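Mimik Grasp Studio by Flarkora
Perception and grasp planning software for two-finger grippers

Overview Requirements What's included Support

Mimik started life as a little utility we wrote for ourselves at Flarkora, back when every new object on the table meant another afternoon of editing grasp files by hand. You'd measure the thing, type in a width, guess at a force limit, run it, watch the fingers slide off, and go back to typing. We got tired of that, and we figured other people were tired of it too. So we kept adding to the utility, bit by bit, until it had a proper window and a proper name, and now it's the tool we reach for first whenever something new has to be picked up.

The idea is simple enough. You guide the arm through a pick a few times, Mimik watches through the wrist camera and the overview camera together, and then it builds a grasp set you can look at, trim, and send to the planner. You don't need to hand it a 3D model of the object (though if you have one lying around, it will happily use it). It also keeps both camera views side by side on one timeline, so when a grasp goes wrong you can scrub back and look at the moment of contact up close and from across the table.

Soft things get their own treatment, and we're rather proud of this part. A rigid-body planner likes to believe that an object has one width and one outline, and fabric toys don't care what the planner believes. Mimik lets the contact points move as the fingers close and keeps updating the outline while they do. You set how far the fingers may travel after first touch, and the planner works inside that limit. The starting value is on the gentle side. Most people nudge it up a little for thick stuffing and leave it alone for everything else.

Labels and printed patches are handled as landmarks. If an object has a clear front, you can mark the patch once and Mimik will use it to work out which way up the object is, including when it has been turned on its head. This takes maybe a minute in the Landmarks panel and it saves a great deal of fuss later on, especially with bottles, where the two ends want quite different grasps.

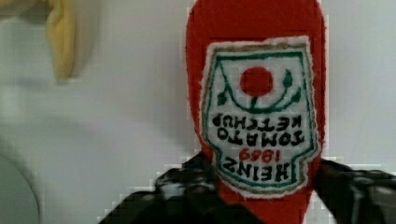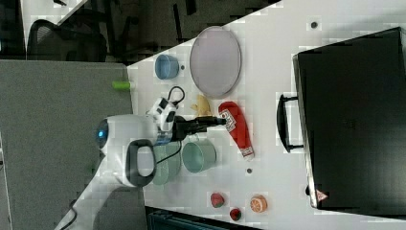

First picture: a plush ketchup bottle held upside down, wrist view. Second picture: gripper closed at the cap end of a ketchup bottle, with tableware and toy food on the same table.

What's included

The standard license comes with the Mimik desktop application, the Cuesta motion planner, and the Brerkent bridge, which passes messages between your arm controller and everything else. Cuesta takes the grasp set and finds a path that keeps the wrist, the cables and the forearm clear of whatever you've told it to avoid. It can plan around clutter that the overview camera has picked up, or around boxes you draw yourself – we usually do a bit of both.

You also get our starter grasp library, with 3361 recorded grasps across 249 household objects. Cups, plates, bowls, bottles, play food, all the usual suspects. Each entry can be opened, edited and saved under your own name, and you're welcome to build on them in your own projects.

Requirements

A six- or seven-axis arm with a position interface
Two-finger parallel gripper with width feedback
One wrist camera and one fixed camera
Ubuntu 22.04, 16 GB of memory, 12 GB of free disk space

Setup takes about 90 minutes the first time, and most of that is camera calibration. Please do both cameras in the same sitting!

Price and support

Single-seat license, $944, with a year of updates and email support. If you bought a seat in February, the new Landmarks panel is already in your downloads.

Page updated Mar 4, 2025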